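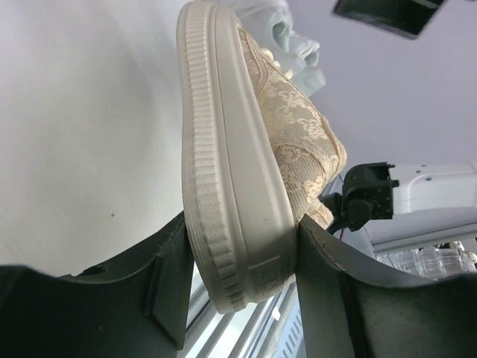
Yuzuki Hirose remarked at the first review meeting that a quilted table runner ought to survive a spill and a wash before anyone decided how pretty it was, and asked that the report begin from that point. The project team accepted the remark, and the order of the sections below reflects it.

Search this site Enter keywords Go

Washable Quilted Table Runners from Remnant Cotton
Student Project Report, Textile Crafts Program, Plitmont
Submitted 26th May

1. Purpose

The purpose of the project was to design a quilted table runner that a beginner could complete on a home sewing machine using remnant fabric. The finished runner was required to lie flat after laundering, to show no raw edges, and to be suitable for household use throughout the year. Seasonal prints were therefore excluded, although the department's December sale was considered as a possible outlet for the finished pieces.

2. Materials

Remnant cotton was obtained from the Skisville mill shop, which sells offcuts by weight. The pieces varied a good deal in width and some had faded along the fold. Faded sections were set aside for test seams. The backing was plain unbleached cotton, bought new in a single length.

The team compared two kinds of batting. The first was a 100 percent cotton batting sold under the name Tsuji. The second was a cotton and polyester blend from Grillus. Both were supplied on the roll and were stored flat overnight before cutting, as the rolled end of each held a strong curl. The thread was all-purpose polyester in gray and cream.

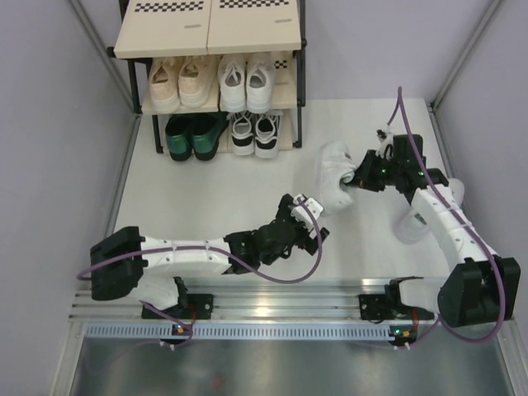

The fabric for the first runner was washed and pressed before cutting. For the second, it was used as bought, so that the effect of shrinkage on the finished quilting could be compared. This meant that the two runners differed in batting and in fabric preparation at the same time, a weakness in the plan that the team noticed only after the second top had been pieced.

3. Construction

Both tops were pieced in straight strips with a quarter-inch seam. Seams were pressed to one side, toward the darker fabric. Diagonal piecing was tried on a sample and abandoned when the bias edges stretched under the iron.

The layers were basted with curved safety pins and quilted in parallel lines, starting from the center line and moving outward. A walking foot was used for all quilting. On the first runner the lines were marked with a chalk wheel; the chalk rubbed away before the last rows were reached, and those rows drift slightly toward one end. Masking tape was used on the second runner and gave straighter results.

Binding was cut on the straight grain, attached by machine to the front and finished by hand at the back. The mitered corners took longer than planned. One corner of the first runner was unpicked and sewn again.

4. Wash Test

Each runner was stained with tea and with tomato sauce, left overnight, and washed in warm water with ordinary detergent. Both were dried flat. The tea mark came out of both runners. A faint orange mark from the sauce remained on the cream strips of the second runner and was still visible after another wash.

The first runner, with Tsuji batting and prewashed fabric, kept its shape closely. The second puckered along the quilting lines and drew in at the middle. Opinion in the group was divided on whether the puckering was a fault, as several members preferred the softer look.

5. Recommendations

Future groups should prepare all fabric in the same way and change only the batting. Cream fabric should be kept away from the center of the runner, where dishes are set down. The binding instructions should be rewritten with a drawing for each step of the corner, and the practice corner should be completed before the runner itself is trimmed.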